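# Noch nicht. Aber frag mich im Juli nochmal

2022-06-06

Schnell runtergeschrieben, zwischen zwei Terminen, also bitte keine Leserbriefe wegen Kommas.

Ich werde seit Wochen dasselbe gefragt. Von meiner Schwägerin, von der Zahnärztin, von Hüsnü Gökçe, der bei uns im Haus die Änderungsschneiderei hat: Wann kommt denn jetzt der Roboter, der mir die Wohnung macht? Antwort: Noch nicht. Längere Antwort folgt.

Erstmal zum Staubsauger. Ja, der fährt rum. Ja, meiner auch. Der zählt nicht. Der Staubsauger löst eine Aufgabe, die auf dem Boden stattfindet, und alles, was ihn stört, muss ich vorher aufheben. Socken, Kabel, Legosteine. Ich räume auf, damit er saugen kann. Wer arbeitet da für wen.

Hausarbeit ist nämlich zum größten Teil Anfassen. Greifen, drehen, falten, wegstellen, wieder rausholen weil es doch nicht passt. Eine Spülmaschine kann spülen, großartig, seit Jahrzehnten. Ausräumen kann sie nicht. Und wenn man die Leute fragt, was sie hassen, sagen sie alle: ausräumen.

Ich war neulich bei Tratska, kleine Firma, zwölf Leute in einer ehemaligen Druckerei. Die wollen genau da hin. Zwei Arme, ein Tisch, Sachen drauf, die in jeder Wohnung rumliegen. Şengül Bayram leitet das und hat mir keine Wunder versprochen, was ich ihr hoch anrechne. In der Branche verspricht sonst jeder Wunder. Sie sagte: »Fragen Sie mich nicht, was er kann. Fragen Sie mich, wie oft.«

Also hab ich gefragt, wie oft. 1.000 Versuche hatten sie mit einer einzigen Aufgabe hinter sich: flach liegenden Bilderrahmen aufnehmen, umdrehen, hinlegen. 454 davon sauber. Der Rest gerutscht, verkantet, daneben gegriffen oder von Hand abgebrochen. Weniger als die Hälfte! Für etwas, das mein Neffe mit vier konnte, und der hat dabei gesungen.
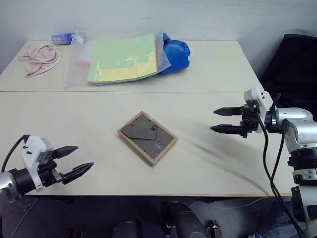
*Arbeitstisch bei Tratska: zwei Greifer, dazwischen ein Rahmen, Rückseite oben.*

Man muss sich mal klarmachen, was an so einem Rahmen schwierig ist. Er liegt flach. Zwischen Holz und Tischplatte kommt man mit zwei starren Fingern nicht rein. Wir machen das ohne nachzudenken: Fingernagel drunter, bisschen kippen, oder zur Kante schieben und von unten packen. Lauter kleine Tricks, für die man Haut braucht und ein Gefühl dafür, wann etwas gleich rutscht. Und dann der Aufsteller hinten. Der ist eingeklappt, aber er hat ein Scharnier, und ein Scharnier kann aufgehen, wenn man falsch hinlangt. Für den Menschen egal, für die Maschine ein neuer Gegenstand.

Das Handtuch ist noch schlimmer. Ein zerknülltes Handtuch hat keine Form, die man vorher wissen kann. Es sieht jedesmal anders aus. Wo ist die Ecke? Ist das eine Ecke oder eine Falte? Ich hab Frau Bayram gefragt, was sie lieber hätte, Handtuch oder Plastikbeutel, und sie hat lange überlegt. Durchsichtige Folie, die spiegelt, mit Papier drin – da wissen die Kameras oft nicht, was vorne und was hinten ist. Sie hat dann das Handtuch genommen. Mit einem Gesicht.

Jetzt kommt sofort der Einwand mit der Fabrik. In der Fabrik geht das doch alles! Ekrem Gündoğdu hat mir das neulich am Telefon vorgehalten, er plant Linien bei Altıntaş und hat für meine Skepsis wenig übrig. Seine Anlage schafft 1.544 Teile in der Schicht, praktisch ohne Eingriff. Glaub ich sofort. Aber seine Teile kommen alle gleich rein. Gleiche Lage, gleiches Licht, gleiche Schale. Der halbe Preis der Anlage steckt darin, dafür zu sorgen, dass nichts Unerwartetes passiert. Kann man machen, wenn man 400 Stück pro Stunde eintaktet. In meiner Küche taktet keiner irgendwas ein.

Und selbst bei Altıntaş, das hat er dann zugegeben, wird am Ende von Hand verpackt. Kabel einlegen, Anleitung dazu, Beutel zu. Da sitzen Menschen. Weil es ein weiches Teil ist und ein labbriges und ein glattes, und alle sollen in denselben Karton.

Firdevs Kaplan sieht das übrigens anders als ich, und sie ist vom Fach, also soll sie hier auch vorkommen. Sie sagt, ich schaue auf die falsche Zahl. Vor zwei Jahren hätte niemand den Rahmen überhaupt probiert, jetzt streitet man über die Quote. Stimmt. Sie sagt auch, dass die Kurve steil ist. Mag sein. Ich hab nur schon zu viele steile Kurven gesehen, die oben flach wurden, kurz vor dem Punkt, an dem es nützlich gewesen wäre. Fast gut ist bei Geschirr eben Scherben.

Was mich wirklich ärgert, sind die Werbefilme. Fokard hat einen, da faltet ein Arm ein T-Shirt, Musik drunter, Sonnenlicht, fertig. Kein Wort, wieviele Anläufe. Kein Wort, ob jemand mit Fernsteuerung daneben stand. Wusov macht dasselbe mit Tassen. Ich hab bei beiden nachgefragt und von beiden freundliche Mails ohne Zahl bekommen. Mein Vorschlag, ganz simpel: Quote unten ins Bild. Versuche, Treffer, Tempo. Wer das nicht dazuschreibt, zeigt einen Trickfilm.

Bei Tratska stand die Quote an der Wand auf einem Zettel, im Flur, wo auch der Kaffee ist. So gehts auch.

Also, Frau Doktor, liebe Schwägerin, Hüsnü: Nein, kauft nichts. Spart auch nicht drauf. Im Juli fahr ich wieder hin, dann soll das Handtuch dran sein, und ich schreib die Zahl auf, egal wie sie ausfällt. Bis dahin räum ich meine Spülmaschine selber aus. Besteck zuerst, da kann man sich wenigstens drüber streiten.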